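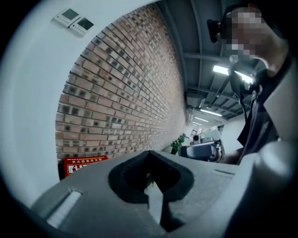 Hand-held grippers in the corridor, brick wall side.

Wednesday, June 3, 2026
Notebook, chores project - D. Nic Aodha

Good day! Writing this up before I lose it.

Question on the whiteboard is still the one Genji put there in February: which chores would we let a machine do with no one in the room? My answer this morning was "none." My answer tonight is "one, nearly," and I'm very happy about it.

The one is towels. Policy trained on the hand-held demos, run on the bench arm, hand towels only, folded in half and half again. 21 attempts, 10 I'd put in my own closet. Of the rest, most were a crooked second fold. Two were dropped on the floor and the arm carried on folding nothing at all, very carefully, which made Myrto laugh so hard she had to sit down.

What I love is the recovery. On one of the early runs it pinched two layers, lifted, let go and went back for the single edge. Our old scripted version never did that in its life - it would have marched on to the end with a wad in its fingers. I went back through the demos and Minoru does exactly this, a little double pinch, all the time. So it picked that up from him (probably. Want to retrain without his set and see if the habit goes away).

Cups into the rack: worse than towels. Mugs fine, anything with a stem hopeless. Glass is still hard for the cameras and I don't have a good idea yet. Loredana thinks we should collect with the rack full instead of empty, so the policy has seen clutter before it meets it. I think she's right.

Shop floor list, same question:
- sorting bolts by length into trays: good, slow. A person is done before the arm has finished one tray.
- wiping down the bench: wipes beautifully, misses the corners. Doesn't know what clean is, only what wiping is.
- sweeping: not tried. Genji wants to. I want to too, but after the towels.
- coiling extension cords: no. Long way off. Myrto can do it in a few seconds behind her back and I can't even describe how.

Data notes. We have around 70 usable towel demos. Light gray housing marks up easily, wipe the grippers down before they go back in the case. Keep the lanyard clear of the fingers when you lean in. Walk the length of the corridor slowly at the start of a session so mapping gets something to hold on to; the bricks are great for this, all those blotchy dark ones, and the plain white wall is no use to it whatsoever.

Minoru asked over lunch if a towel folder is worth having when folding a towel takes a person no time. Fair! But my mother's hands are bad and she has stopped folding hers, they live in a heap on the chair. She would take a slow one. She would take a crooked one.

To do:
- retrain minus Minoru's set
- bath towels, the thick ones
- stop condition for when there's no towel in the hand (!!)
- ask Loredana for the wider fingertips
- Genji: broom

Back on it tomorrow, bench is mine until lunch.

3 comments | 2 shares

Recent entries
Fingertip wear, Hekex pads
Cendus bench arm: recalibrating the wrist
Mugs, handles, and which way they face
Plomisus trays arrived

Contact the notebook editors | © 2026 | Back to top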